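3.2 Setup and Upkeep of the Hand-Held Gripper

The Wendico station at Vovcombe uses one hand-held gripper, which an operator carries through household tasks while a camera on the tool records each grasp. The housing is pale gray plastic. The two fingers end in dark pads, and the condition of these pads has the greatest effect on the quality of the recordings.

Each shift begins with a check of the fingers. The operator closes the gripper on a flat gauge and confirms that both pads meet it along their full length. A gap greater than 2 mm requires the finger mounts to be loosened, squared and tightened again. The pads are wiped with a damp cloth after every 36 grasps and replaced after 500. Worn pads are kept in a labeled bag so that the wear can be compared between sets.

The camera is checked next. Its lens is cleaned, and a short test clip is reviewed to confirm that both fingers appear at equal height. During the March trials, 56 clips were set aside for a tilted mount. The screw responsible had worked loose under repeated handling, and thread lock is now applied whenever the mount is removed.

12 shares | 3 comments

Final acceptance of a new pad set is made on light, thin-walled items, which show uneven closing more readily than heavy ones. Figure 4 shows a textured pink cup held between the pads in front of an open microwave oven.
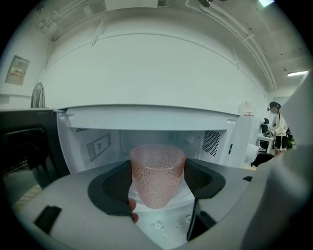 Figure 4. Grasp of a translucent cup with the hand-held gripper.

Tarun Kandpal remarked on reading the draft that a fixed count of 500 grasps was too generous for rough surfaces, and that the Jullurness station had moved to replacing pads on inspection alone. The count has been kept at Vovcombe for the present, with an added inspection at the midpoint of each pad set. Results from both stations will be entered in the Rennie maintenance log under the same headings.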